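Last updated: Jun 8, 2024

# Arkix reseller program: frequently asked questions

These answers cover the changes to the Arkix reseller program in Australia and New Zealand. If your agreement was signed through Filmont, read the section on distribution first.

## Joining and tiers

**Who can apply?**

Any registered business that sells or supports IT products to other businesses. You need an ABN or NZBN and at least two staff who can sit the technical course. Sole traders can apply for the referral tier only.

**What are the tiers?**

Referral, Registered and Advanced. Referral partners earn a one-off fee and don't hold the customer contract. Registered and Advanced partners buy through distribution and bill the customer themselves.

**Is there a joining fee?**

No. The technical course costs $2,000 per person at the Advanced level. The Registered course is free and done online.

**How do I move up to Advanced?**

You need 50 active seats under management and two certified staff. We check the seat count every January. If you pass the mark earlier, ask for a review through the portal.

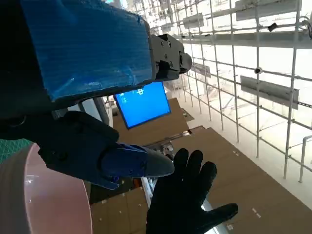
**What happens if we drop below the seat count?**

You keep your tier until the next January check. After that you move to Registered, and existing deals are honoured at the old margin until they come up for renewal.

## Margins and deal registration

**What margin do partners get?**

Advanced partners get 35 per cent off list on new business. Registered partners get less, and the current rate is in the price book. Renewals are priced separately.

**How long does a deal registration last?**

Ninety days, with one extension if you can show recent contact with the customer. Registrations with no named contact are rejected.

**Will Arkix sell direct to my customer?**

Not on a registered deal. A small number of government accounts are held direct, and the list is in the portal under Accounts. If one of our reps contacts your customer about a registered deal, send the registration number to the channel desk.

## Distribution

**Who do I order from?**

Jestoleck handles licences and hardware in both countries. Chin still supplies spare parts and warranty swaps in New Zealand.

**My account is with Filmont. Do I need to do anything?**

Yes. Filmont no longer takes new orders. Open a Jestoleck account and enter the new account number in the portal. Orders already placed with Filmont will be filled and invoiced by them. Credit limits don't carry over, so allow time for the credit check. 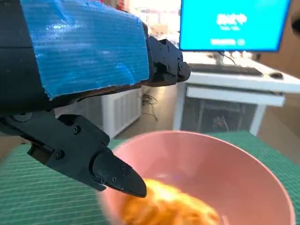 *A pink bowl of orange food, with a black gripper finger above it.*

## Support

**Who takes the first call?**

You do, at Registered and Advanced. We take escalations once you've logged the fault and attached the system report. Referral customers call us directly.

**Can I get demo units?**

Advanced partners can borrow one unit at a time for up to 33 days. Freight is paid by us going out and by you coming back.

**Where do I send a question that isn't covered?**

Use the Ask Channel form in the portal and choose your country from the list.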